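3.2 低级别联赛的跑动负荷与进球时段

本节使用的比赛数据来自Ludton与Feltham两支半职业足球队的一个完整赛季。两队同处一个地区联赛，主场均为天然草皮，训练安排也相近，每周集中两次，其中一次固定在周二晚上。球员多数另有全职工作，因此赛前恢复条件与职业球员有明显差别，已有文献中以职业联赛为对象得出的负荷阈值不宜直接套用。

数据由Marisol Jaramillo与彭志强（Zhiqiang Peng）分别标注。标注单位为“进攻回合”，即一方获得球权后完成至少两次连续传球，直至丢失球权、射门或比赛中断。全部录像共得到2,744个进攻回合，剔除画面遮挡、镜头切换以及无法辨认持球人的片段后，保留2,292个。两名标注者对回合起点的判断较为一致，对终点的判断分歧较多，主要集中在边路解围后二次争抢的情形。凡有分歧者，由Shamim Paracha复核后确定。

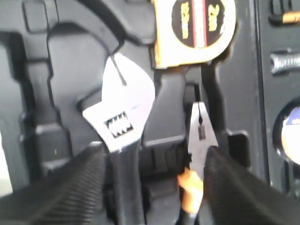
回合按比赛时间划分为六段，每段15分钟，上下半场的补时分别并入第三段和第六段。这样处理会使两个半场的末段略长，故下文在比较各段射门次数时均换算为每分钟频率。红牌后的比赛时间单独编码，不进入主要模型。因伤停顿超过两分钟的，停顿时间从该段时长中扣除。

跑动负荷以高强度跑距离表示，速度下限取袁素琴（Suqin Yuan）在女子青年队研究中采用的相对标准，即按球员个人最大冲刺速度的百分比设定，而不使用统一的绝对值。半职业球员之间体能差异较大，采用绝对值时，中后卫与年长的中场球员在许多比赛中几乎没有高强度跑记录，难以观察到时段变化。守门员不计入。

结果显示，两队的高强度跑距离均在第四段，即下半场开始后的15分钟内出现回升，随后持续下降。Feltham的下降幅度大于Ludton，与其换人较晚的习惯相符：该队主教练通常在第五段末才作首次调整，Ludton则多在第五段开始时完成两次换人。射门频率的走势与跑动负荷并不同步。第六段跑动距离最低，射门频率却为全场最高，且增量主要来自反击回合和定位球二次进攻。
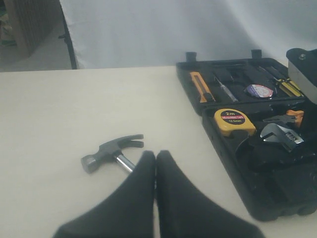 这一现象可以从两个方面理解。其一，防守方回追能力下降，中场线与后卫线之间的距离拉大，进攻方只需较少的传球便可进入禁区前沿。其二，比分落后的一方在末段投入更多球员参与进攻，双方的空当同时增加。为区分两者，我们在模型中加入了即时比分差。加入之后，第六段的效应减小但仍然存在，说明疲劳因素不能完全由比分形势替代。

客场比赛的情况稍有不同。对阵Lestilport的两回合中，主队草皮较软，赛前又有降雨，双方的长传比例都明显偏高，第二段起高强度跑便已下降。曹德华（Dehua Cao）在场边记录中注明，该场地靠近替补席一侧的边路在上半场结束前已难以带球推进。考虑到单一场地的影响，我们去掉这两场后重新估计，主要系数的方向没有变化，第五段的系数不再显著。

需要说明的是，样本只包含两支球队，球员轮换有限，首发阵容中有5人在全部比赛中出场，个体特征与球队特征难以完全分开。气温和开球时间也未纳入模型。后续工作计划把同一联赛的Shemweta队加入样本，并将定位球按落点进一步细分。

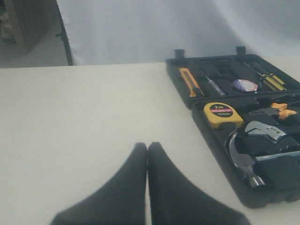 图16 白色桌面与打开的黑色塑料工具箱

3.3 换人时机的敏感性检验

为检验上述结果是否受换人时机影响，我们将首次换人时间作为连续变量重新估计。若首次换人发生在中场休息，则记为下半场第0分钟。受伤换人与战术换人分开处理，前者仅作为控制变量。重新估计后，第四段的回升幅度基本不变，第六段射门频率的系数略有下降，两队之间的差距也随之缩小。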